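Home > Careers > Open Positions > Inside Sales and Applications Associate, Valves and Fittings

Inside Sales and Applications Associate — Bultport

Birden Flow Supply is looking for someone who gets a little too excited about ball valves. We sell valves, hose, tube fittings and gauges to machine shops, bottling lines, farms, car washes and pretty much anybody who needs to move air or water from one place to another. Our Bultport counter opened in a two-bay building with one phone line, and today there are 18 of us. We want one more!

You'd be joining the applications desk, where the interesting calls land. A customer knows the old part leaks, knows it's brass, and knows the thread is "the small one." Your job is to get from there to a part number, a price and a ship date, and to do it in a way that makes the customer want to call you again. Some days that takes two minutes. Some days you're reading a thirty-year-old pump manual with a plant manager on speakerphone, and we think those are the best days.

What the work looks like

You'll answer phone and email inquiries from 7:30 in the morning until 4, with a half hour for lunch. You'll quote from stock and from our suppliers' books, enter orders, and follow up on the ones that get stuck. You'll help at the walk-in counter when it's busy (contractors come in early, so expect the first hour to fly by). You'll also take over part of the Abernathy line of stainless check valves, which has 387 active part numbers and a catalog that badly needs a person who likes order.
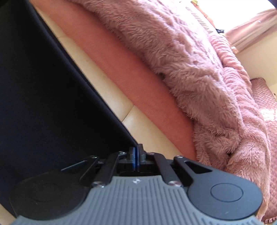 Once you've settled in, you'll start going on site visits with Rodrigo Pacheco, who runs the desk. Rodrigo started here pulling orders in the warehouse, and he still believes the fastest way to learn a fitting is to take it apart. He'll give you a thread gauge in your first week and he will expect you to use it.

What we're hoping for

A year or more of work in a parts counter, tool crib, maintenance shop, plumbing supply house or something close to it. If you came up through auto parts or irrigation, that counts with us.

Comfort with fractions, millimeters and going back and forth between the two.

Clear writing. Most of our quotes go out by email, and a missing "3/8" can cost somebody a day.

Patience on the phone, even with the fourth call from the same person.

You do not need a degree. You do not need to know our order system, Jurngate, before you start — nobody outside this industry has ever used it, and we'll train you. Spanish is a big plus and comes with extra pay.

You should be able to lift a 40-pound carton now and then and be on your feet at the counter for a couple of hours at a stretch.

Pay and benefits

The starting rate is $21 an hour, with a review after your first six months. Health and dental start on the first of the month after you're hired. There's a retirement plan with a company match, paid holidays, two weeks of vacation in your first year, and a boot allowance. Overtime is rare. When it does come up, usually at inventory in May, it's paid at time and a half and there is a lot of barbecue.

Everyone on the desk also gets paid time for supplier training. Last year that meant regulator repair and a very good two-day class on hose crimping that people are still talking about.

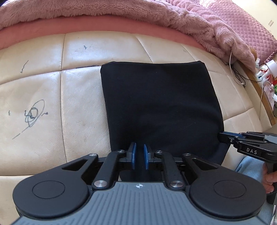

Folded black cloth on a cream padded surface

How to apply

Send a resume and a short note to the hiring desk at Birden Flow Supply, Box 1366, Bultport, or drop both off at the counter any weekday before 4. In the note, tell us about a time you figured out what somebody needed when they couldn't quite describe it. Half a page is plenty. It doesn't have to be about valves!

We read everything that comes in, and we answer everyone. First conversations are by phone and take 20 minutes or so. After that we invite people in for a morning on the desk, paid, so you can listen to real calls and decide if you like the pace. Friday mornings are the liveliest, so we try to schedule them then.

If you have questions before applying, call the counter and ask for Rodrigo. If he's out on a site visit, leave a message and he'll call you back the same day or the next.

Position: full time, hourly, on site in Bultport
Reports to: Rodrigo Pacheco, Applications Desk
Openings: one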